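Tommont Simulation Cell

The Tommont cell is a virtual robot workcell used for training and testing two-armed machines before any program is run on hardware. It was set up by the engineering office at Laltholm and is looked after jointly with a second group at Pevport. The cell exists only in software, but it is configured, checked and repaired on much the same terms as a physical one.

Setup

Each arm carries a two-fingered gripper and a wrist camera that looks out past the fingers. The room model has dark green walls, brown tile and framed pictures, which give the cameras fixed features to line up on.
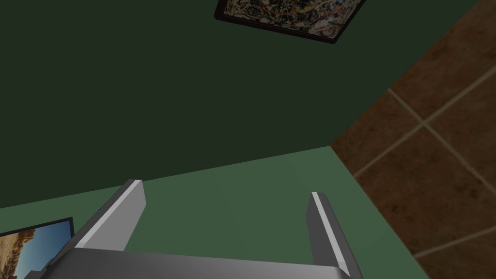
Camera alignment is the first task after any change to the arm model. The wrist is turned upward, the fingers are opened and the view is compared with a stored reference. A full alignment run takes 24 poses.
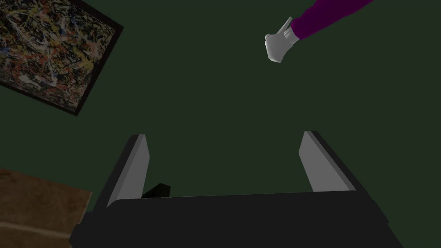
Wrist view with the gripper open; the purple and white limb is at upper right.

Routine care

The cell is reset after every 60 hours of running time. Joint limits, finger travel and contact settings are reloaded from the Hsueh file, a plain list of 1,876 values named for the software package that reads it.

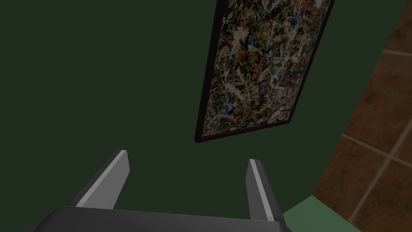 Finger travel is tested with nothing in the grip – a held part can hide an offset between the two sides.

Repair

Most faults are errors in the model. The usual signs are a finger that passes through a surface or a camera that has shifted from its mount.

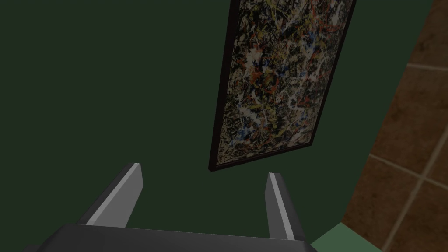

The faulty part is replaced from the last approved version and the alignment run is repeated. Version 7 of the cell, released in July, keeps a log of each replacement.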